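Two washers, one wall

Celeste Fuentealba moved to Vasthorpe in April with a front-loader she had just paid off. The house on Tarton Street already had a top-loader in the back room, and the seller didn't want it. She kept both.

The hookups cost her 436 dollars. Her water bill has hardly moved, she says, and wash day now ends before lunch. The front-loader gets sheets and everyday clothes. The older machine takes rugs, work pants and anything that needs a long soak. 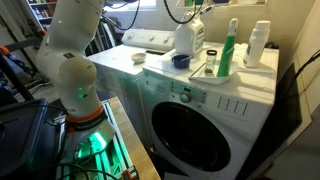
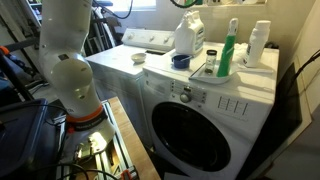 Storage was the harder problem. Fuentealba priced a wall cabinet from Ostura and decided she could live without one – the room is narrow, and it also has to hold a bicycle. So the lids and tops of the machines do the work. A small white bowl stays on the top-loader for coins and buttons from pockets. She moves it to the windowsill when she needs to open the lid. Detergent goes on the front-loader, and she measures every load.

She still plans to put up one shelf, and has set aside 70 dollars for lumber and brackets.

Comments (3)

marlow_k
We had the same setup for years. Check the hoses on the old one.

Dee in Vandenberghe
How loud is it with both on spin?

pthatcher
I use a bowl for coins too. Found 200 pesos in it last week from a trip I'd forgotten.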